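Trernham Schreibtischauflage aus Wollfilz
Grau meliert, Rückseite Naturkautschuk, zwei Größen

Ich verkaufe ja wirklich nicht alles, was mir Hersteller auf den Tisch legen, aber diese Auflage hatte nach der ersten Woche ihren festen Platz bei mir und ist seitdem nicht mehr weggekommen! Wer den ganzen Tag mit den Unterarmen auf der Tischkante hängt, weiß vermutlich, wovon ich rede. Im Winter ist so eine Platte morgens einfach kalt, und die Kanten drücken irgendwann.
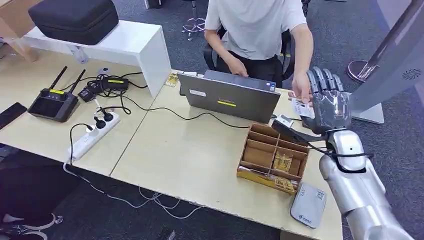
Text und Auswahl: Kyriakidis, Laden für Schreibtischsachen

Der Filz kommt aus der Weberei Banar und ist schön dicht, man kann also ganz normal darauf schreiben, ohne dass der Kuli durchs Papier sticht (mit sehr dünnem Briefpapier würde ich trotzdem einen Block drunterlegen). Die Maus läuft gut, meine jedenfalls, und ich habe hier eine alte mit Kabel und eine neuere ohne. Fusseln tut der Filz in den ersten Tagen ein bisschen. Einmal mit der Kleiderbürste drüber, dann ist Ruhe.

Es gibt zwei Größen. Die kleine reicht für Laptop und Maus, die große nimmt auch noch eine Tastatur und das Notizbuch daneben auf. Ich habe die große und würde sie wieder nehmen – auf einem schmalen Sekretär ist die kleine aber eindeutig hübscher. Messt bitte vorher nach, die Umtauschpakete mit der großen Rolle sind jedes Mal ein Abenteuer bei der Post.

Zum Aufrollen: Die Auflage kommt gerollt bei euch an und will anfangs gern wieder in diese Form zurück. Über Nacht ein paar Bücher auf die Ecken, bei mir lag sie am nächsten Morgen flach. Bitte nicht bügeln, das mag der Kautschuk überhaupt nicht.
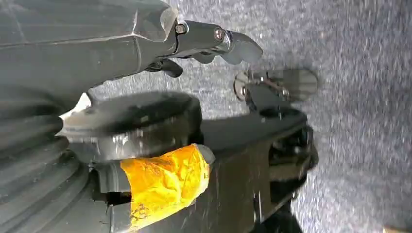
Metall und dunkler Kunststoff, nah dran

Flecken? Kaffee habe ich natürlich längst getestet, unfreiwillig. Sofort mit einem Tuch abtupfen, lauwarmes Wasser, keine Seife, fertig. Bei Tinte hatte ich weniger Glück, der Punkt ist noch da und liegt jetzt unter der Lampe.

Passend dazu führe ich den Stifthalter Statulska aus dem gleichen Filz, den könnt ihr im Warenkorb einfach dazuklicken. Die dunkelgrüne Variante der Auflage ist gerade aus, Nachschub ist für Dezember angekündigt.

Größe klein: 50 cm breit, Preis 49 Euro
Größe groß: 79 cm breit, Preis 68 Euro
Pflege: bürsten, feucht abtupfen, nicht in die Maschine
Versand: gerollt im Karton, Bestellungen bis 16 Uhr packe ich noch am selben Tag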